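Prandico Desktop Service Guide
Section 2: Processor and Memory Area

Applies to open-case service on Kullodden desktop units. Revised Apr 10, 2020.

2.1 Before you begin

1. Shut down the computer and unplug the power cord.
2. Press the power button once to discharge the board.
3. Lay the case on its side and remove the side panel.
4. Put on a grounded wrist strap.

CAUTION: Do not remove the cooler directly after the computer has been in use. Allow the heat sink to reach room temperature.

2.2 Removing old thermal paste

1. Disconnect the cooler fan from its four-pin header. Pull on the plug, never on the wires.
2. Loosen the cooler fasteners in a diagonal pattern and lift the cooler straight up.
3. Wipe the processor lid with a lint-free cloth and a small amount of isopropyl alcohol.

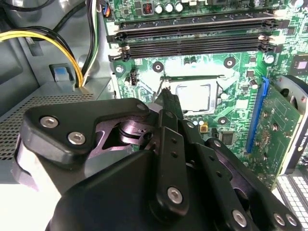
Old paste often spreads past the processor and must be cleared before a new cooler is fitted. Leave the processor in the socket, with the retention lever closed, until the board is clean. Where white residue has reached the green circuit board around the socket, as it has here, work outward in short strokes and change the cloth often. Check the cooler mounting holes as well. The lower memory slot ends just above the smear on this board, so wipe away from the slot.

NOTE: Paste inside the socket contacts is not covered by this section. See Section 26.

2.3 Installing memory

1. Open the clips at both ends of the slot.
2. Align the notch in the module with the key in the slot.
3. Press down evenly until both clips close.

CAUTION: If a clip does not close, remove the module and check the notch. Do not force the clip.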